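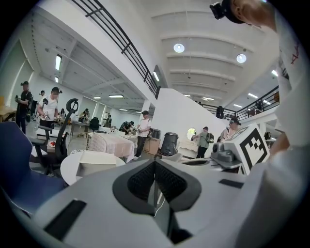 Benjie Catacutan wrote in to ask why his floor still feels damp along the north wall when the meter in the hallway reads well within range. The short reply is that a hallway meter measures air in the hallway. The longer reply is spread over the questions below, which cover moisture in concrete slabs before and after a floor covering goes down.

General

What is slab moisture?
Concrete is mixed with more water than the cement needs. The excess leaves slowly through the top surface, and on ground-level slabs it can be replaced by vapor coming up from the soil. Slab moisture is whatever is still in the concrete at the time you test it.

How long does a new slab take to dry?
The old rule is a month per inch of thickness, drying from one side, in a closed and conditioned building. Treat it as a planning figure only. A slab under an open roof is not drying in any useful sense, and the clock restarts every time it is rained on. A 4-inch slab that was power troweled to a hard finish can take twice as long as the rule suggests.

Is an old slab always dry?
No. A slab with no vapor retarder under it will reach a balance with the soil and stay there. Vinyl or epoxy laid on top stops the evaporation, and moisture under the covering then climbs until it reaches the adhesive.

My slab looks dry. Does that count for anything?
Surface color tells you about the top fraction of an inch. It is fine for deciding where to put your first test holes.

Testing

Which test should I use?
Three are in common use: in-slab relative humidity probes, calcium chloride dishes and handheld electronic meters. Most flooring makers now ask for the probes. Read the installation sheet for the product you are putting down, and if it names a method, use that one.

How deep do the probes go?
For a slab drying from one side, 40 percent of its thickness. For a slab drying from both sides, such as an elevated deck on removable forms, 20 percent. Drill dry. Water used to cool the bit will end up in your reading.

How long before I can read a probe?
Leave it sealed in the hole for at least 24 hours. Vacuum and brush the hole before the sleeve goes in; dust left at the bottom is the usual cause of readings that drift for days.

Do I have to run the heating?
Yes. The room should be at its normal service temperature and humidity for 48 hours before the test and all through it. Readings taken in an unheated building in April say little about how the slab will behave in August.

What use is a handheld meter, then?
Mapping. Walk a grid, mark the high spots in chalk and drill there. Yvette Girard marked out the old bakery on Policarpio this way and found one wet strip along a buried drain, which would have fallen between probes placed at even spacing. Do not use a handheld number to accept or reject a floor.

Two probes a few feet apart disagree. Which one is right?
Probably both. Slabs are poured unevenly, finished unevenly and shaded unevenly. Report both, and work to the higher. If the gap is very large, check that neither hole hit rebar or a conduit, and pull the probe to test it against a salt reference.

Results

What number am I looking for?
It depends on the covering and the adhesive. Many sheet goods are limited to 75 or 80 percent relative humidity in the slab, and some newer adhesives go to 90 or more. Averages are not accepted. If one hole is over, the area is over.

I'm a little over. Can I wait it out?
Often. Close the building, run dehumidifiers, keep air moving across the floor and take a second set of readings after two weeks. Plot them. If the line is still falling, keep waiting. If it is flat, you have a supply of water from below and time will not help.

When is a coating needed?
When the line is flat, or the schedule has no slack. Two-part epoxy coatings are the usual choice. The surface has to be shot-blasted or ground first — acid etching is not a substitute — and cracks are filled before the coat goes on. For the 894-square-foot room at Skaketen, grinding took longer than the coating did.

Does pH matter?
It does for the adhesive. Moisture carries alkaline salts to the surface, and many adhesives soften above a pH of 9 or 10. Test with distilled water and a paper strip on a lightly ground patch. Ramil Galang's notes from the Starkevberg job record passing humidity and failing pH in the same room, so run both.

After installation

What does a moisture failure look like?
Adhesive oozing at seams, tiles that slide under load, cupped wood, blisters in sheet vinyl, white powder at joints. A single lifted corner by an outside door is more likely to be cleaning water.

Can I test under a floor that is already down?
Yes, but you have to cut it. Remove a piece large enough for the probe, seal around it and expect to patch. Pacita Cabrera asked whether a meter can read through vinyl. Some will give a reading, and static-control vinyl containing carbon will make it useless.

What records should I keep?
A plan with every hole marked, hole depth, probe serial number, air temperature and humidity at each reading, and the time. Keep failed readings as well. Claims are commonly refused for want of the room conditions.

Where do I send a question that is not covered?
Use the form on the contact page, and give the slab thickness, its age if known, and whether it sits on soil. Questions in by Thursday noon go into the next update.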